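Home | Classes | Prices | Find us | FAQ | Blog

Maddocks Evening Pottery – your questions answered

I'm Siwan Gwynne and I run the evening classes at Maddocks, up the hill from Mollside station. I get asked the same things most weeks, so I've finally typed them up!

Do I need to have done any pottery before?

Not at all. Most people turn up having last touched clay at primary school. Alun Meredith, who takes the Monday group with me, started as a complete beginner on my very first course (his early mugs are still in the staff kitchen, and yes, we drink out of them).

What should I wear?

Anything you don't love. Clay washes out fine but the red stuff can leave a shadow on pale cotton. Short nails help a lot if you want to throw on the wheel. Aprons are on the hooks by the door.

How long is a course and what does it cost?

Six weeks, two hours a week. It's £59 deposit to hold your place and the rest is due on the first night – the current total is on the Prices page. Clay, glazes and two firings are included. If you make a whole dinner service I'll have to charge you for the extra kiln space, sorry.

Can I come to just one session?

We do a taster evening every May, £20 a head, and it fills up quickly. Otherwise it's the full course, as a pot needs a few weeks to dry, get fired, get glazed and go back in again.

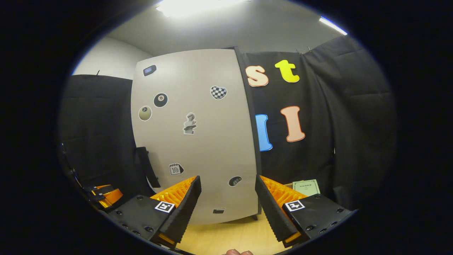

The tall grey board.

When can I collect my pots?

Two weeks after your last class, usually. Ese Iyamu packs the kiln and she'll email you once your batch is out. Please do come and fetch them! We keep things for three months and then they go on the charity table.

Can I put my mug in the dishwasher?

If it's stoneware with one of our own glazes, yes. I've had mine in there for years. Please don't try it with the raku pieces, they're for looking at only.

My pot cracked. What did I do wrong?

Maybe nothing. Thick bases are the usual culprit, or a handle put on when the body was already too dry. Bring me the bits and we'll have a look together.

Is there parking?

A little, behind the building. After six you can use the Wemar car park opposite as well – go in by the second gate, the first one gets locked.

Do you do gift vouchers?

We do, just email and say how much you'd like on it.

Filed under: Help & FAQs, Evening classes

Contact us | © Maddocks Evening Pottery | Back to top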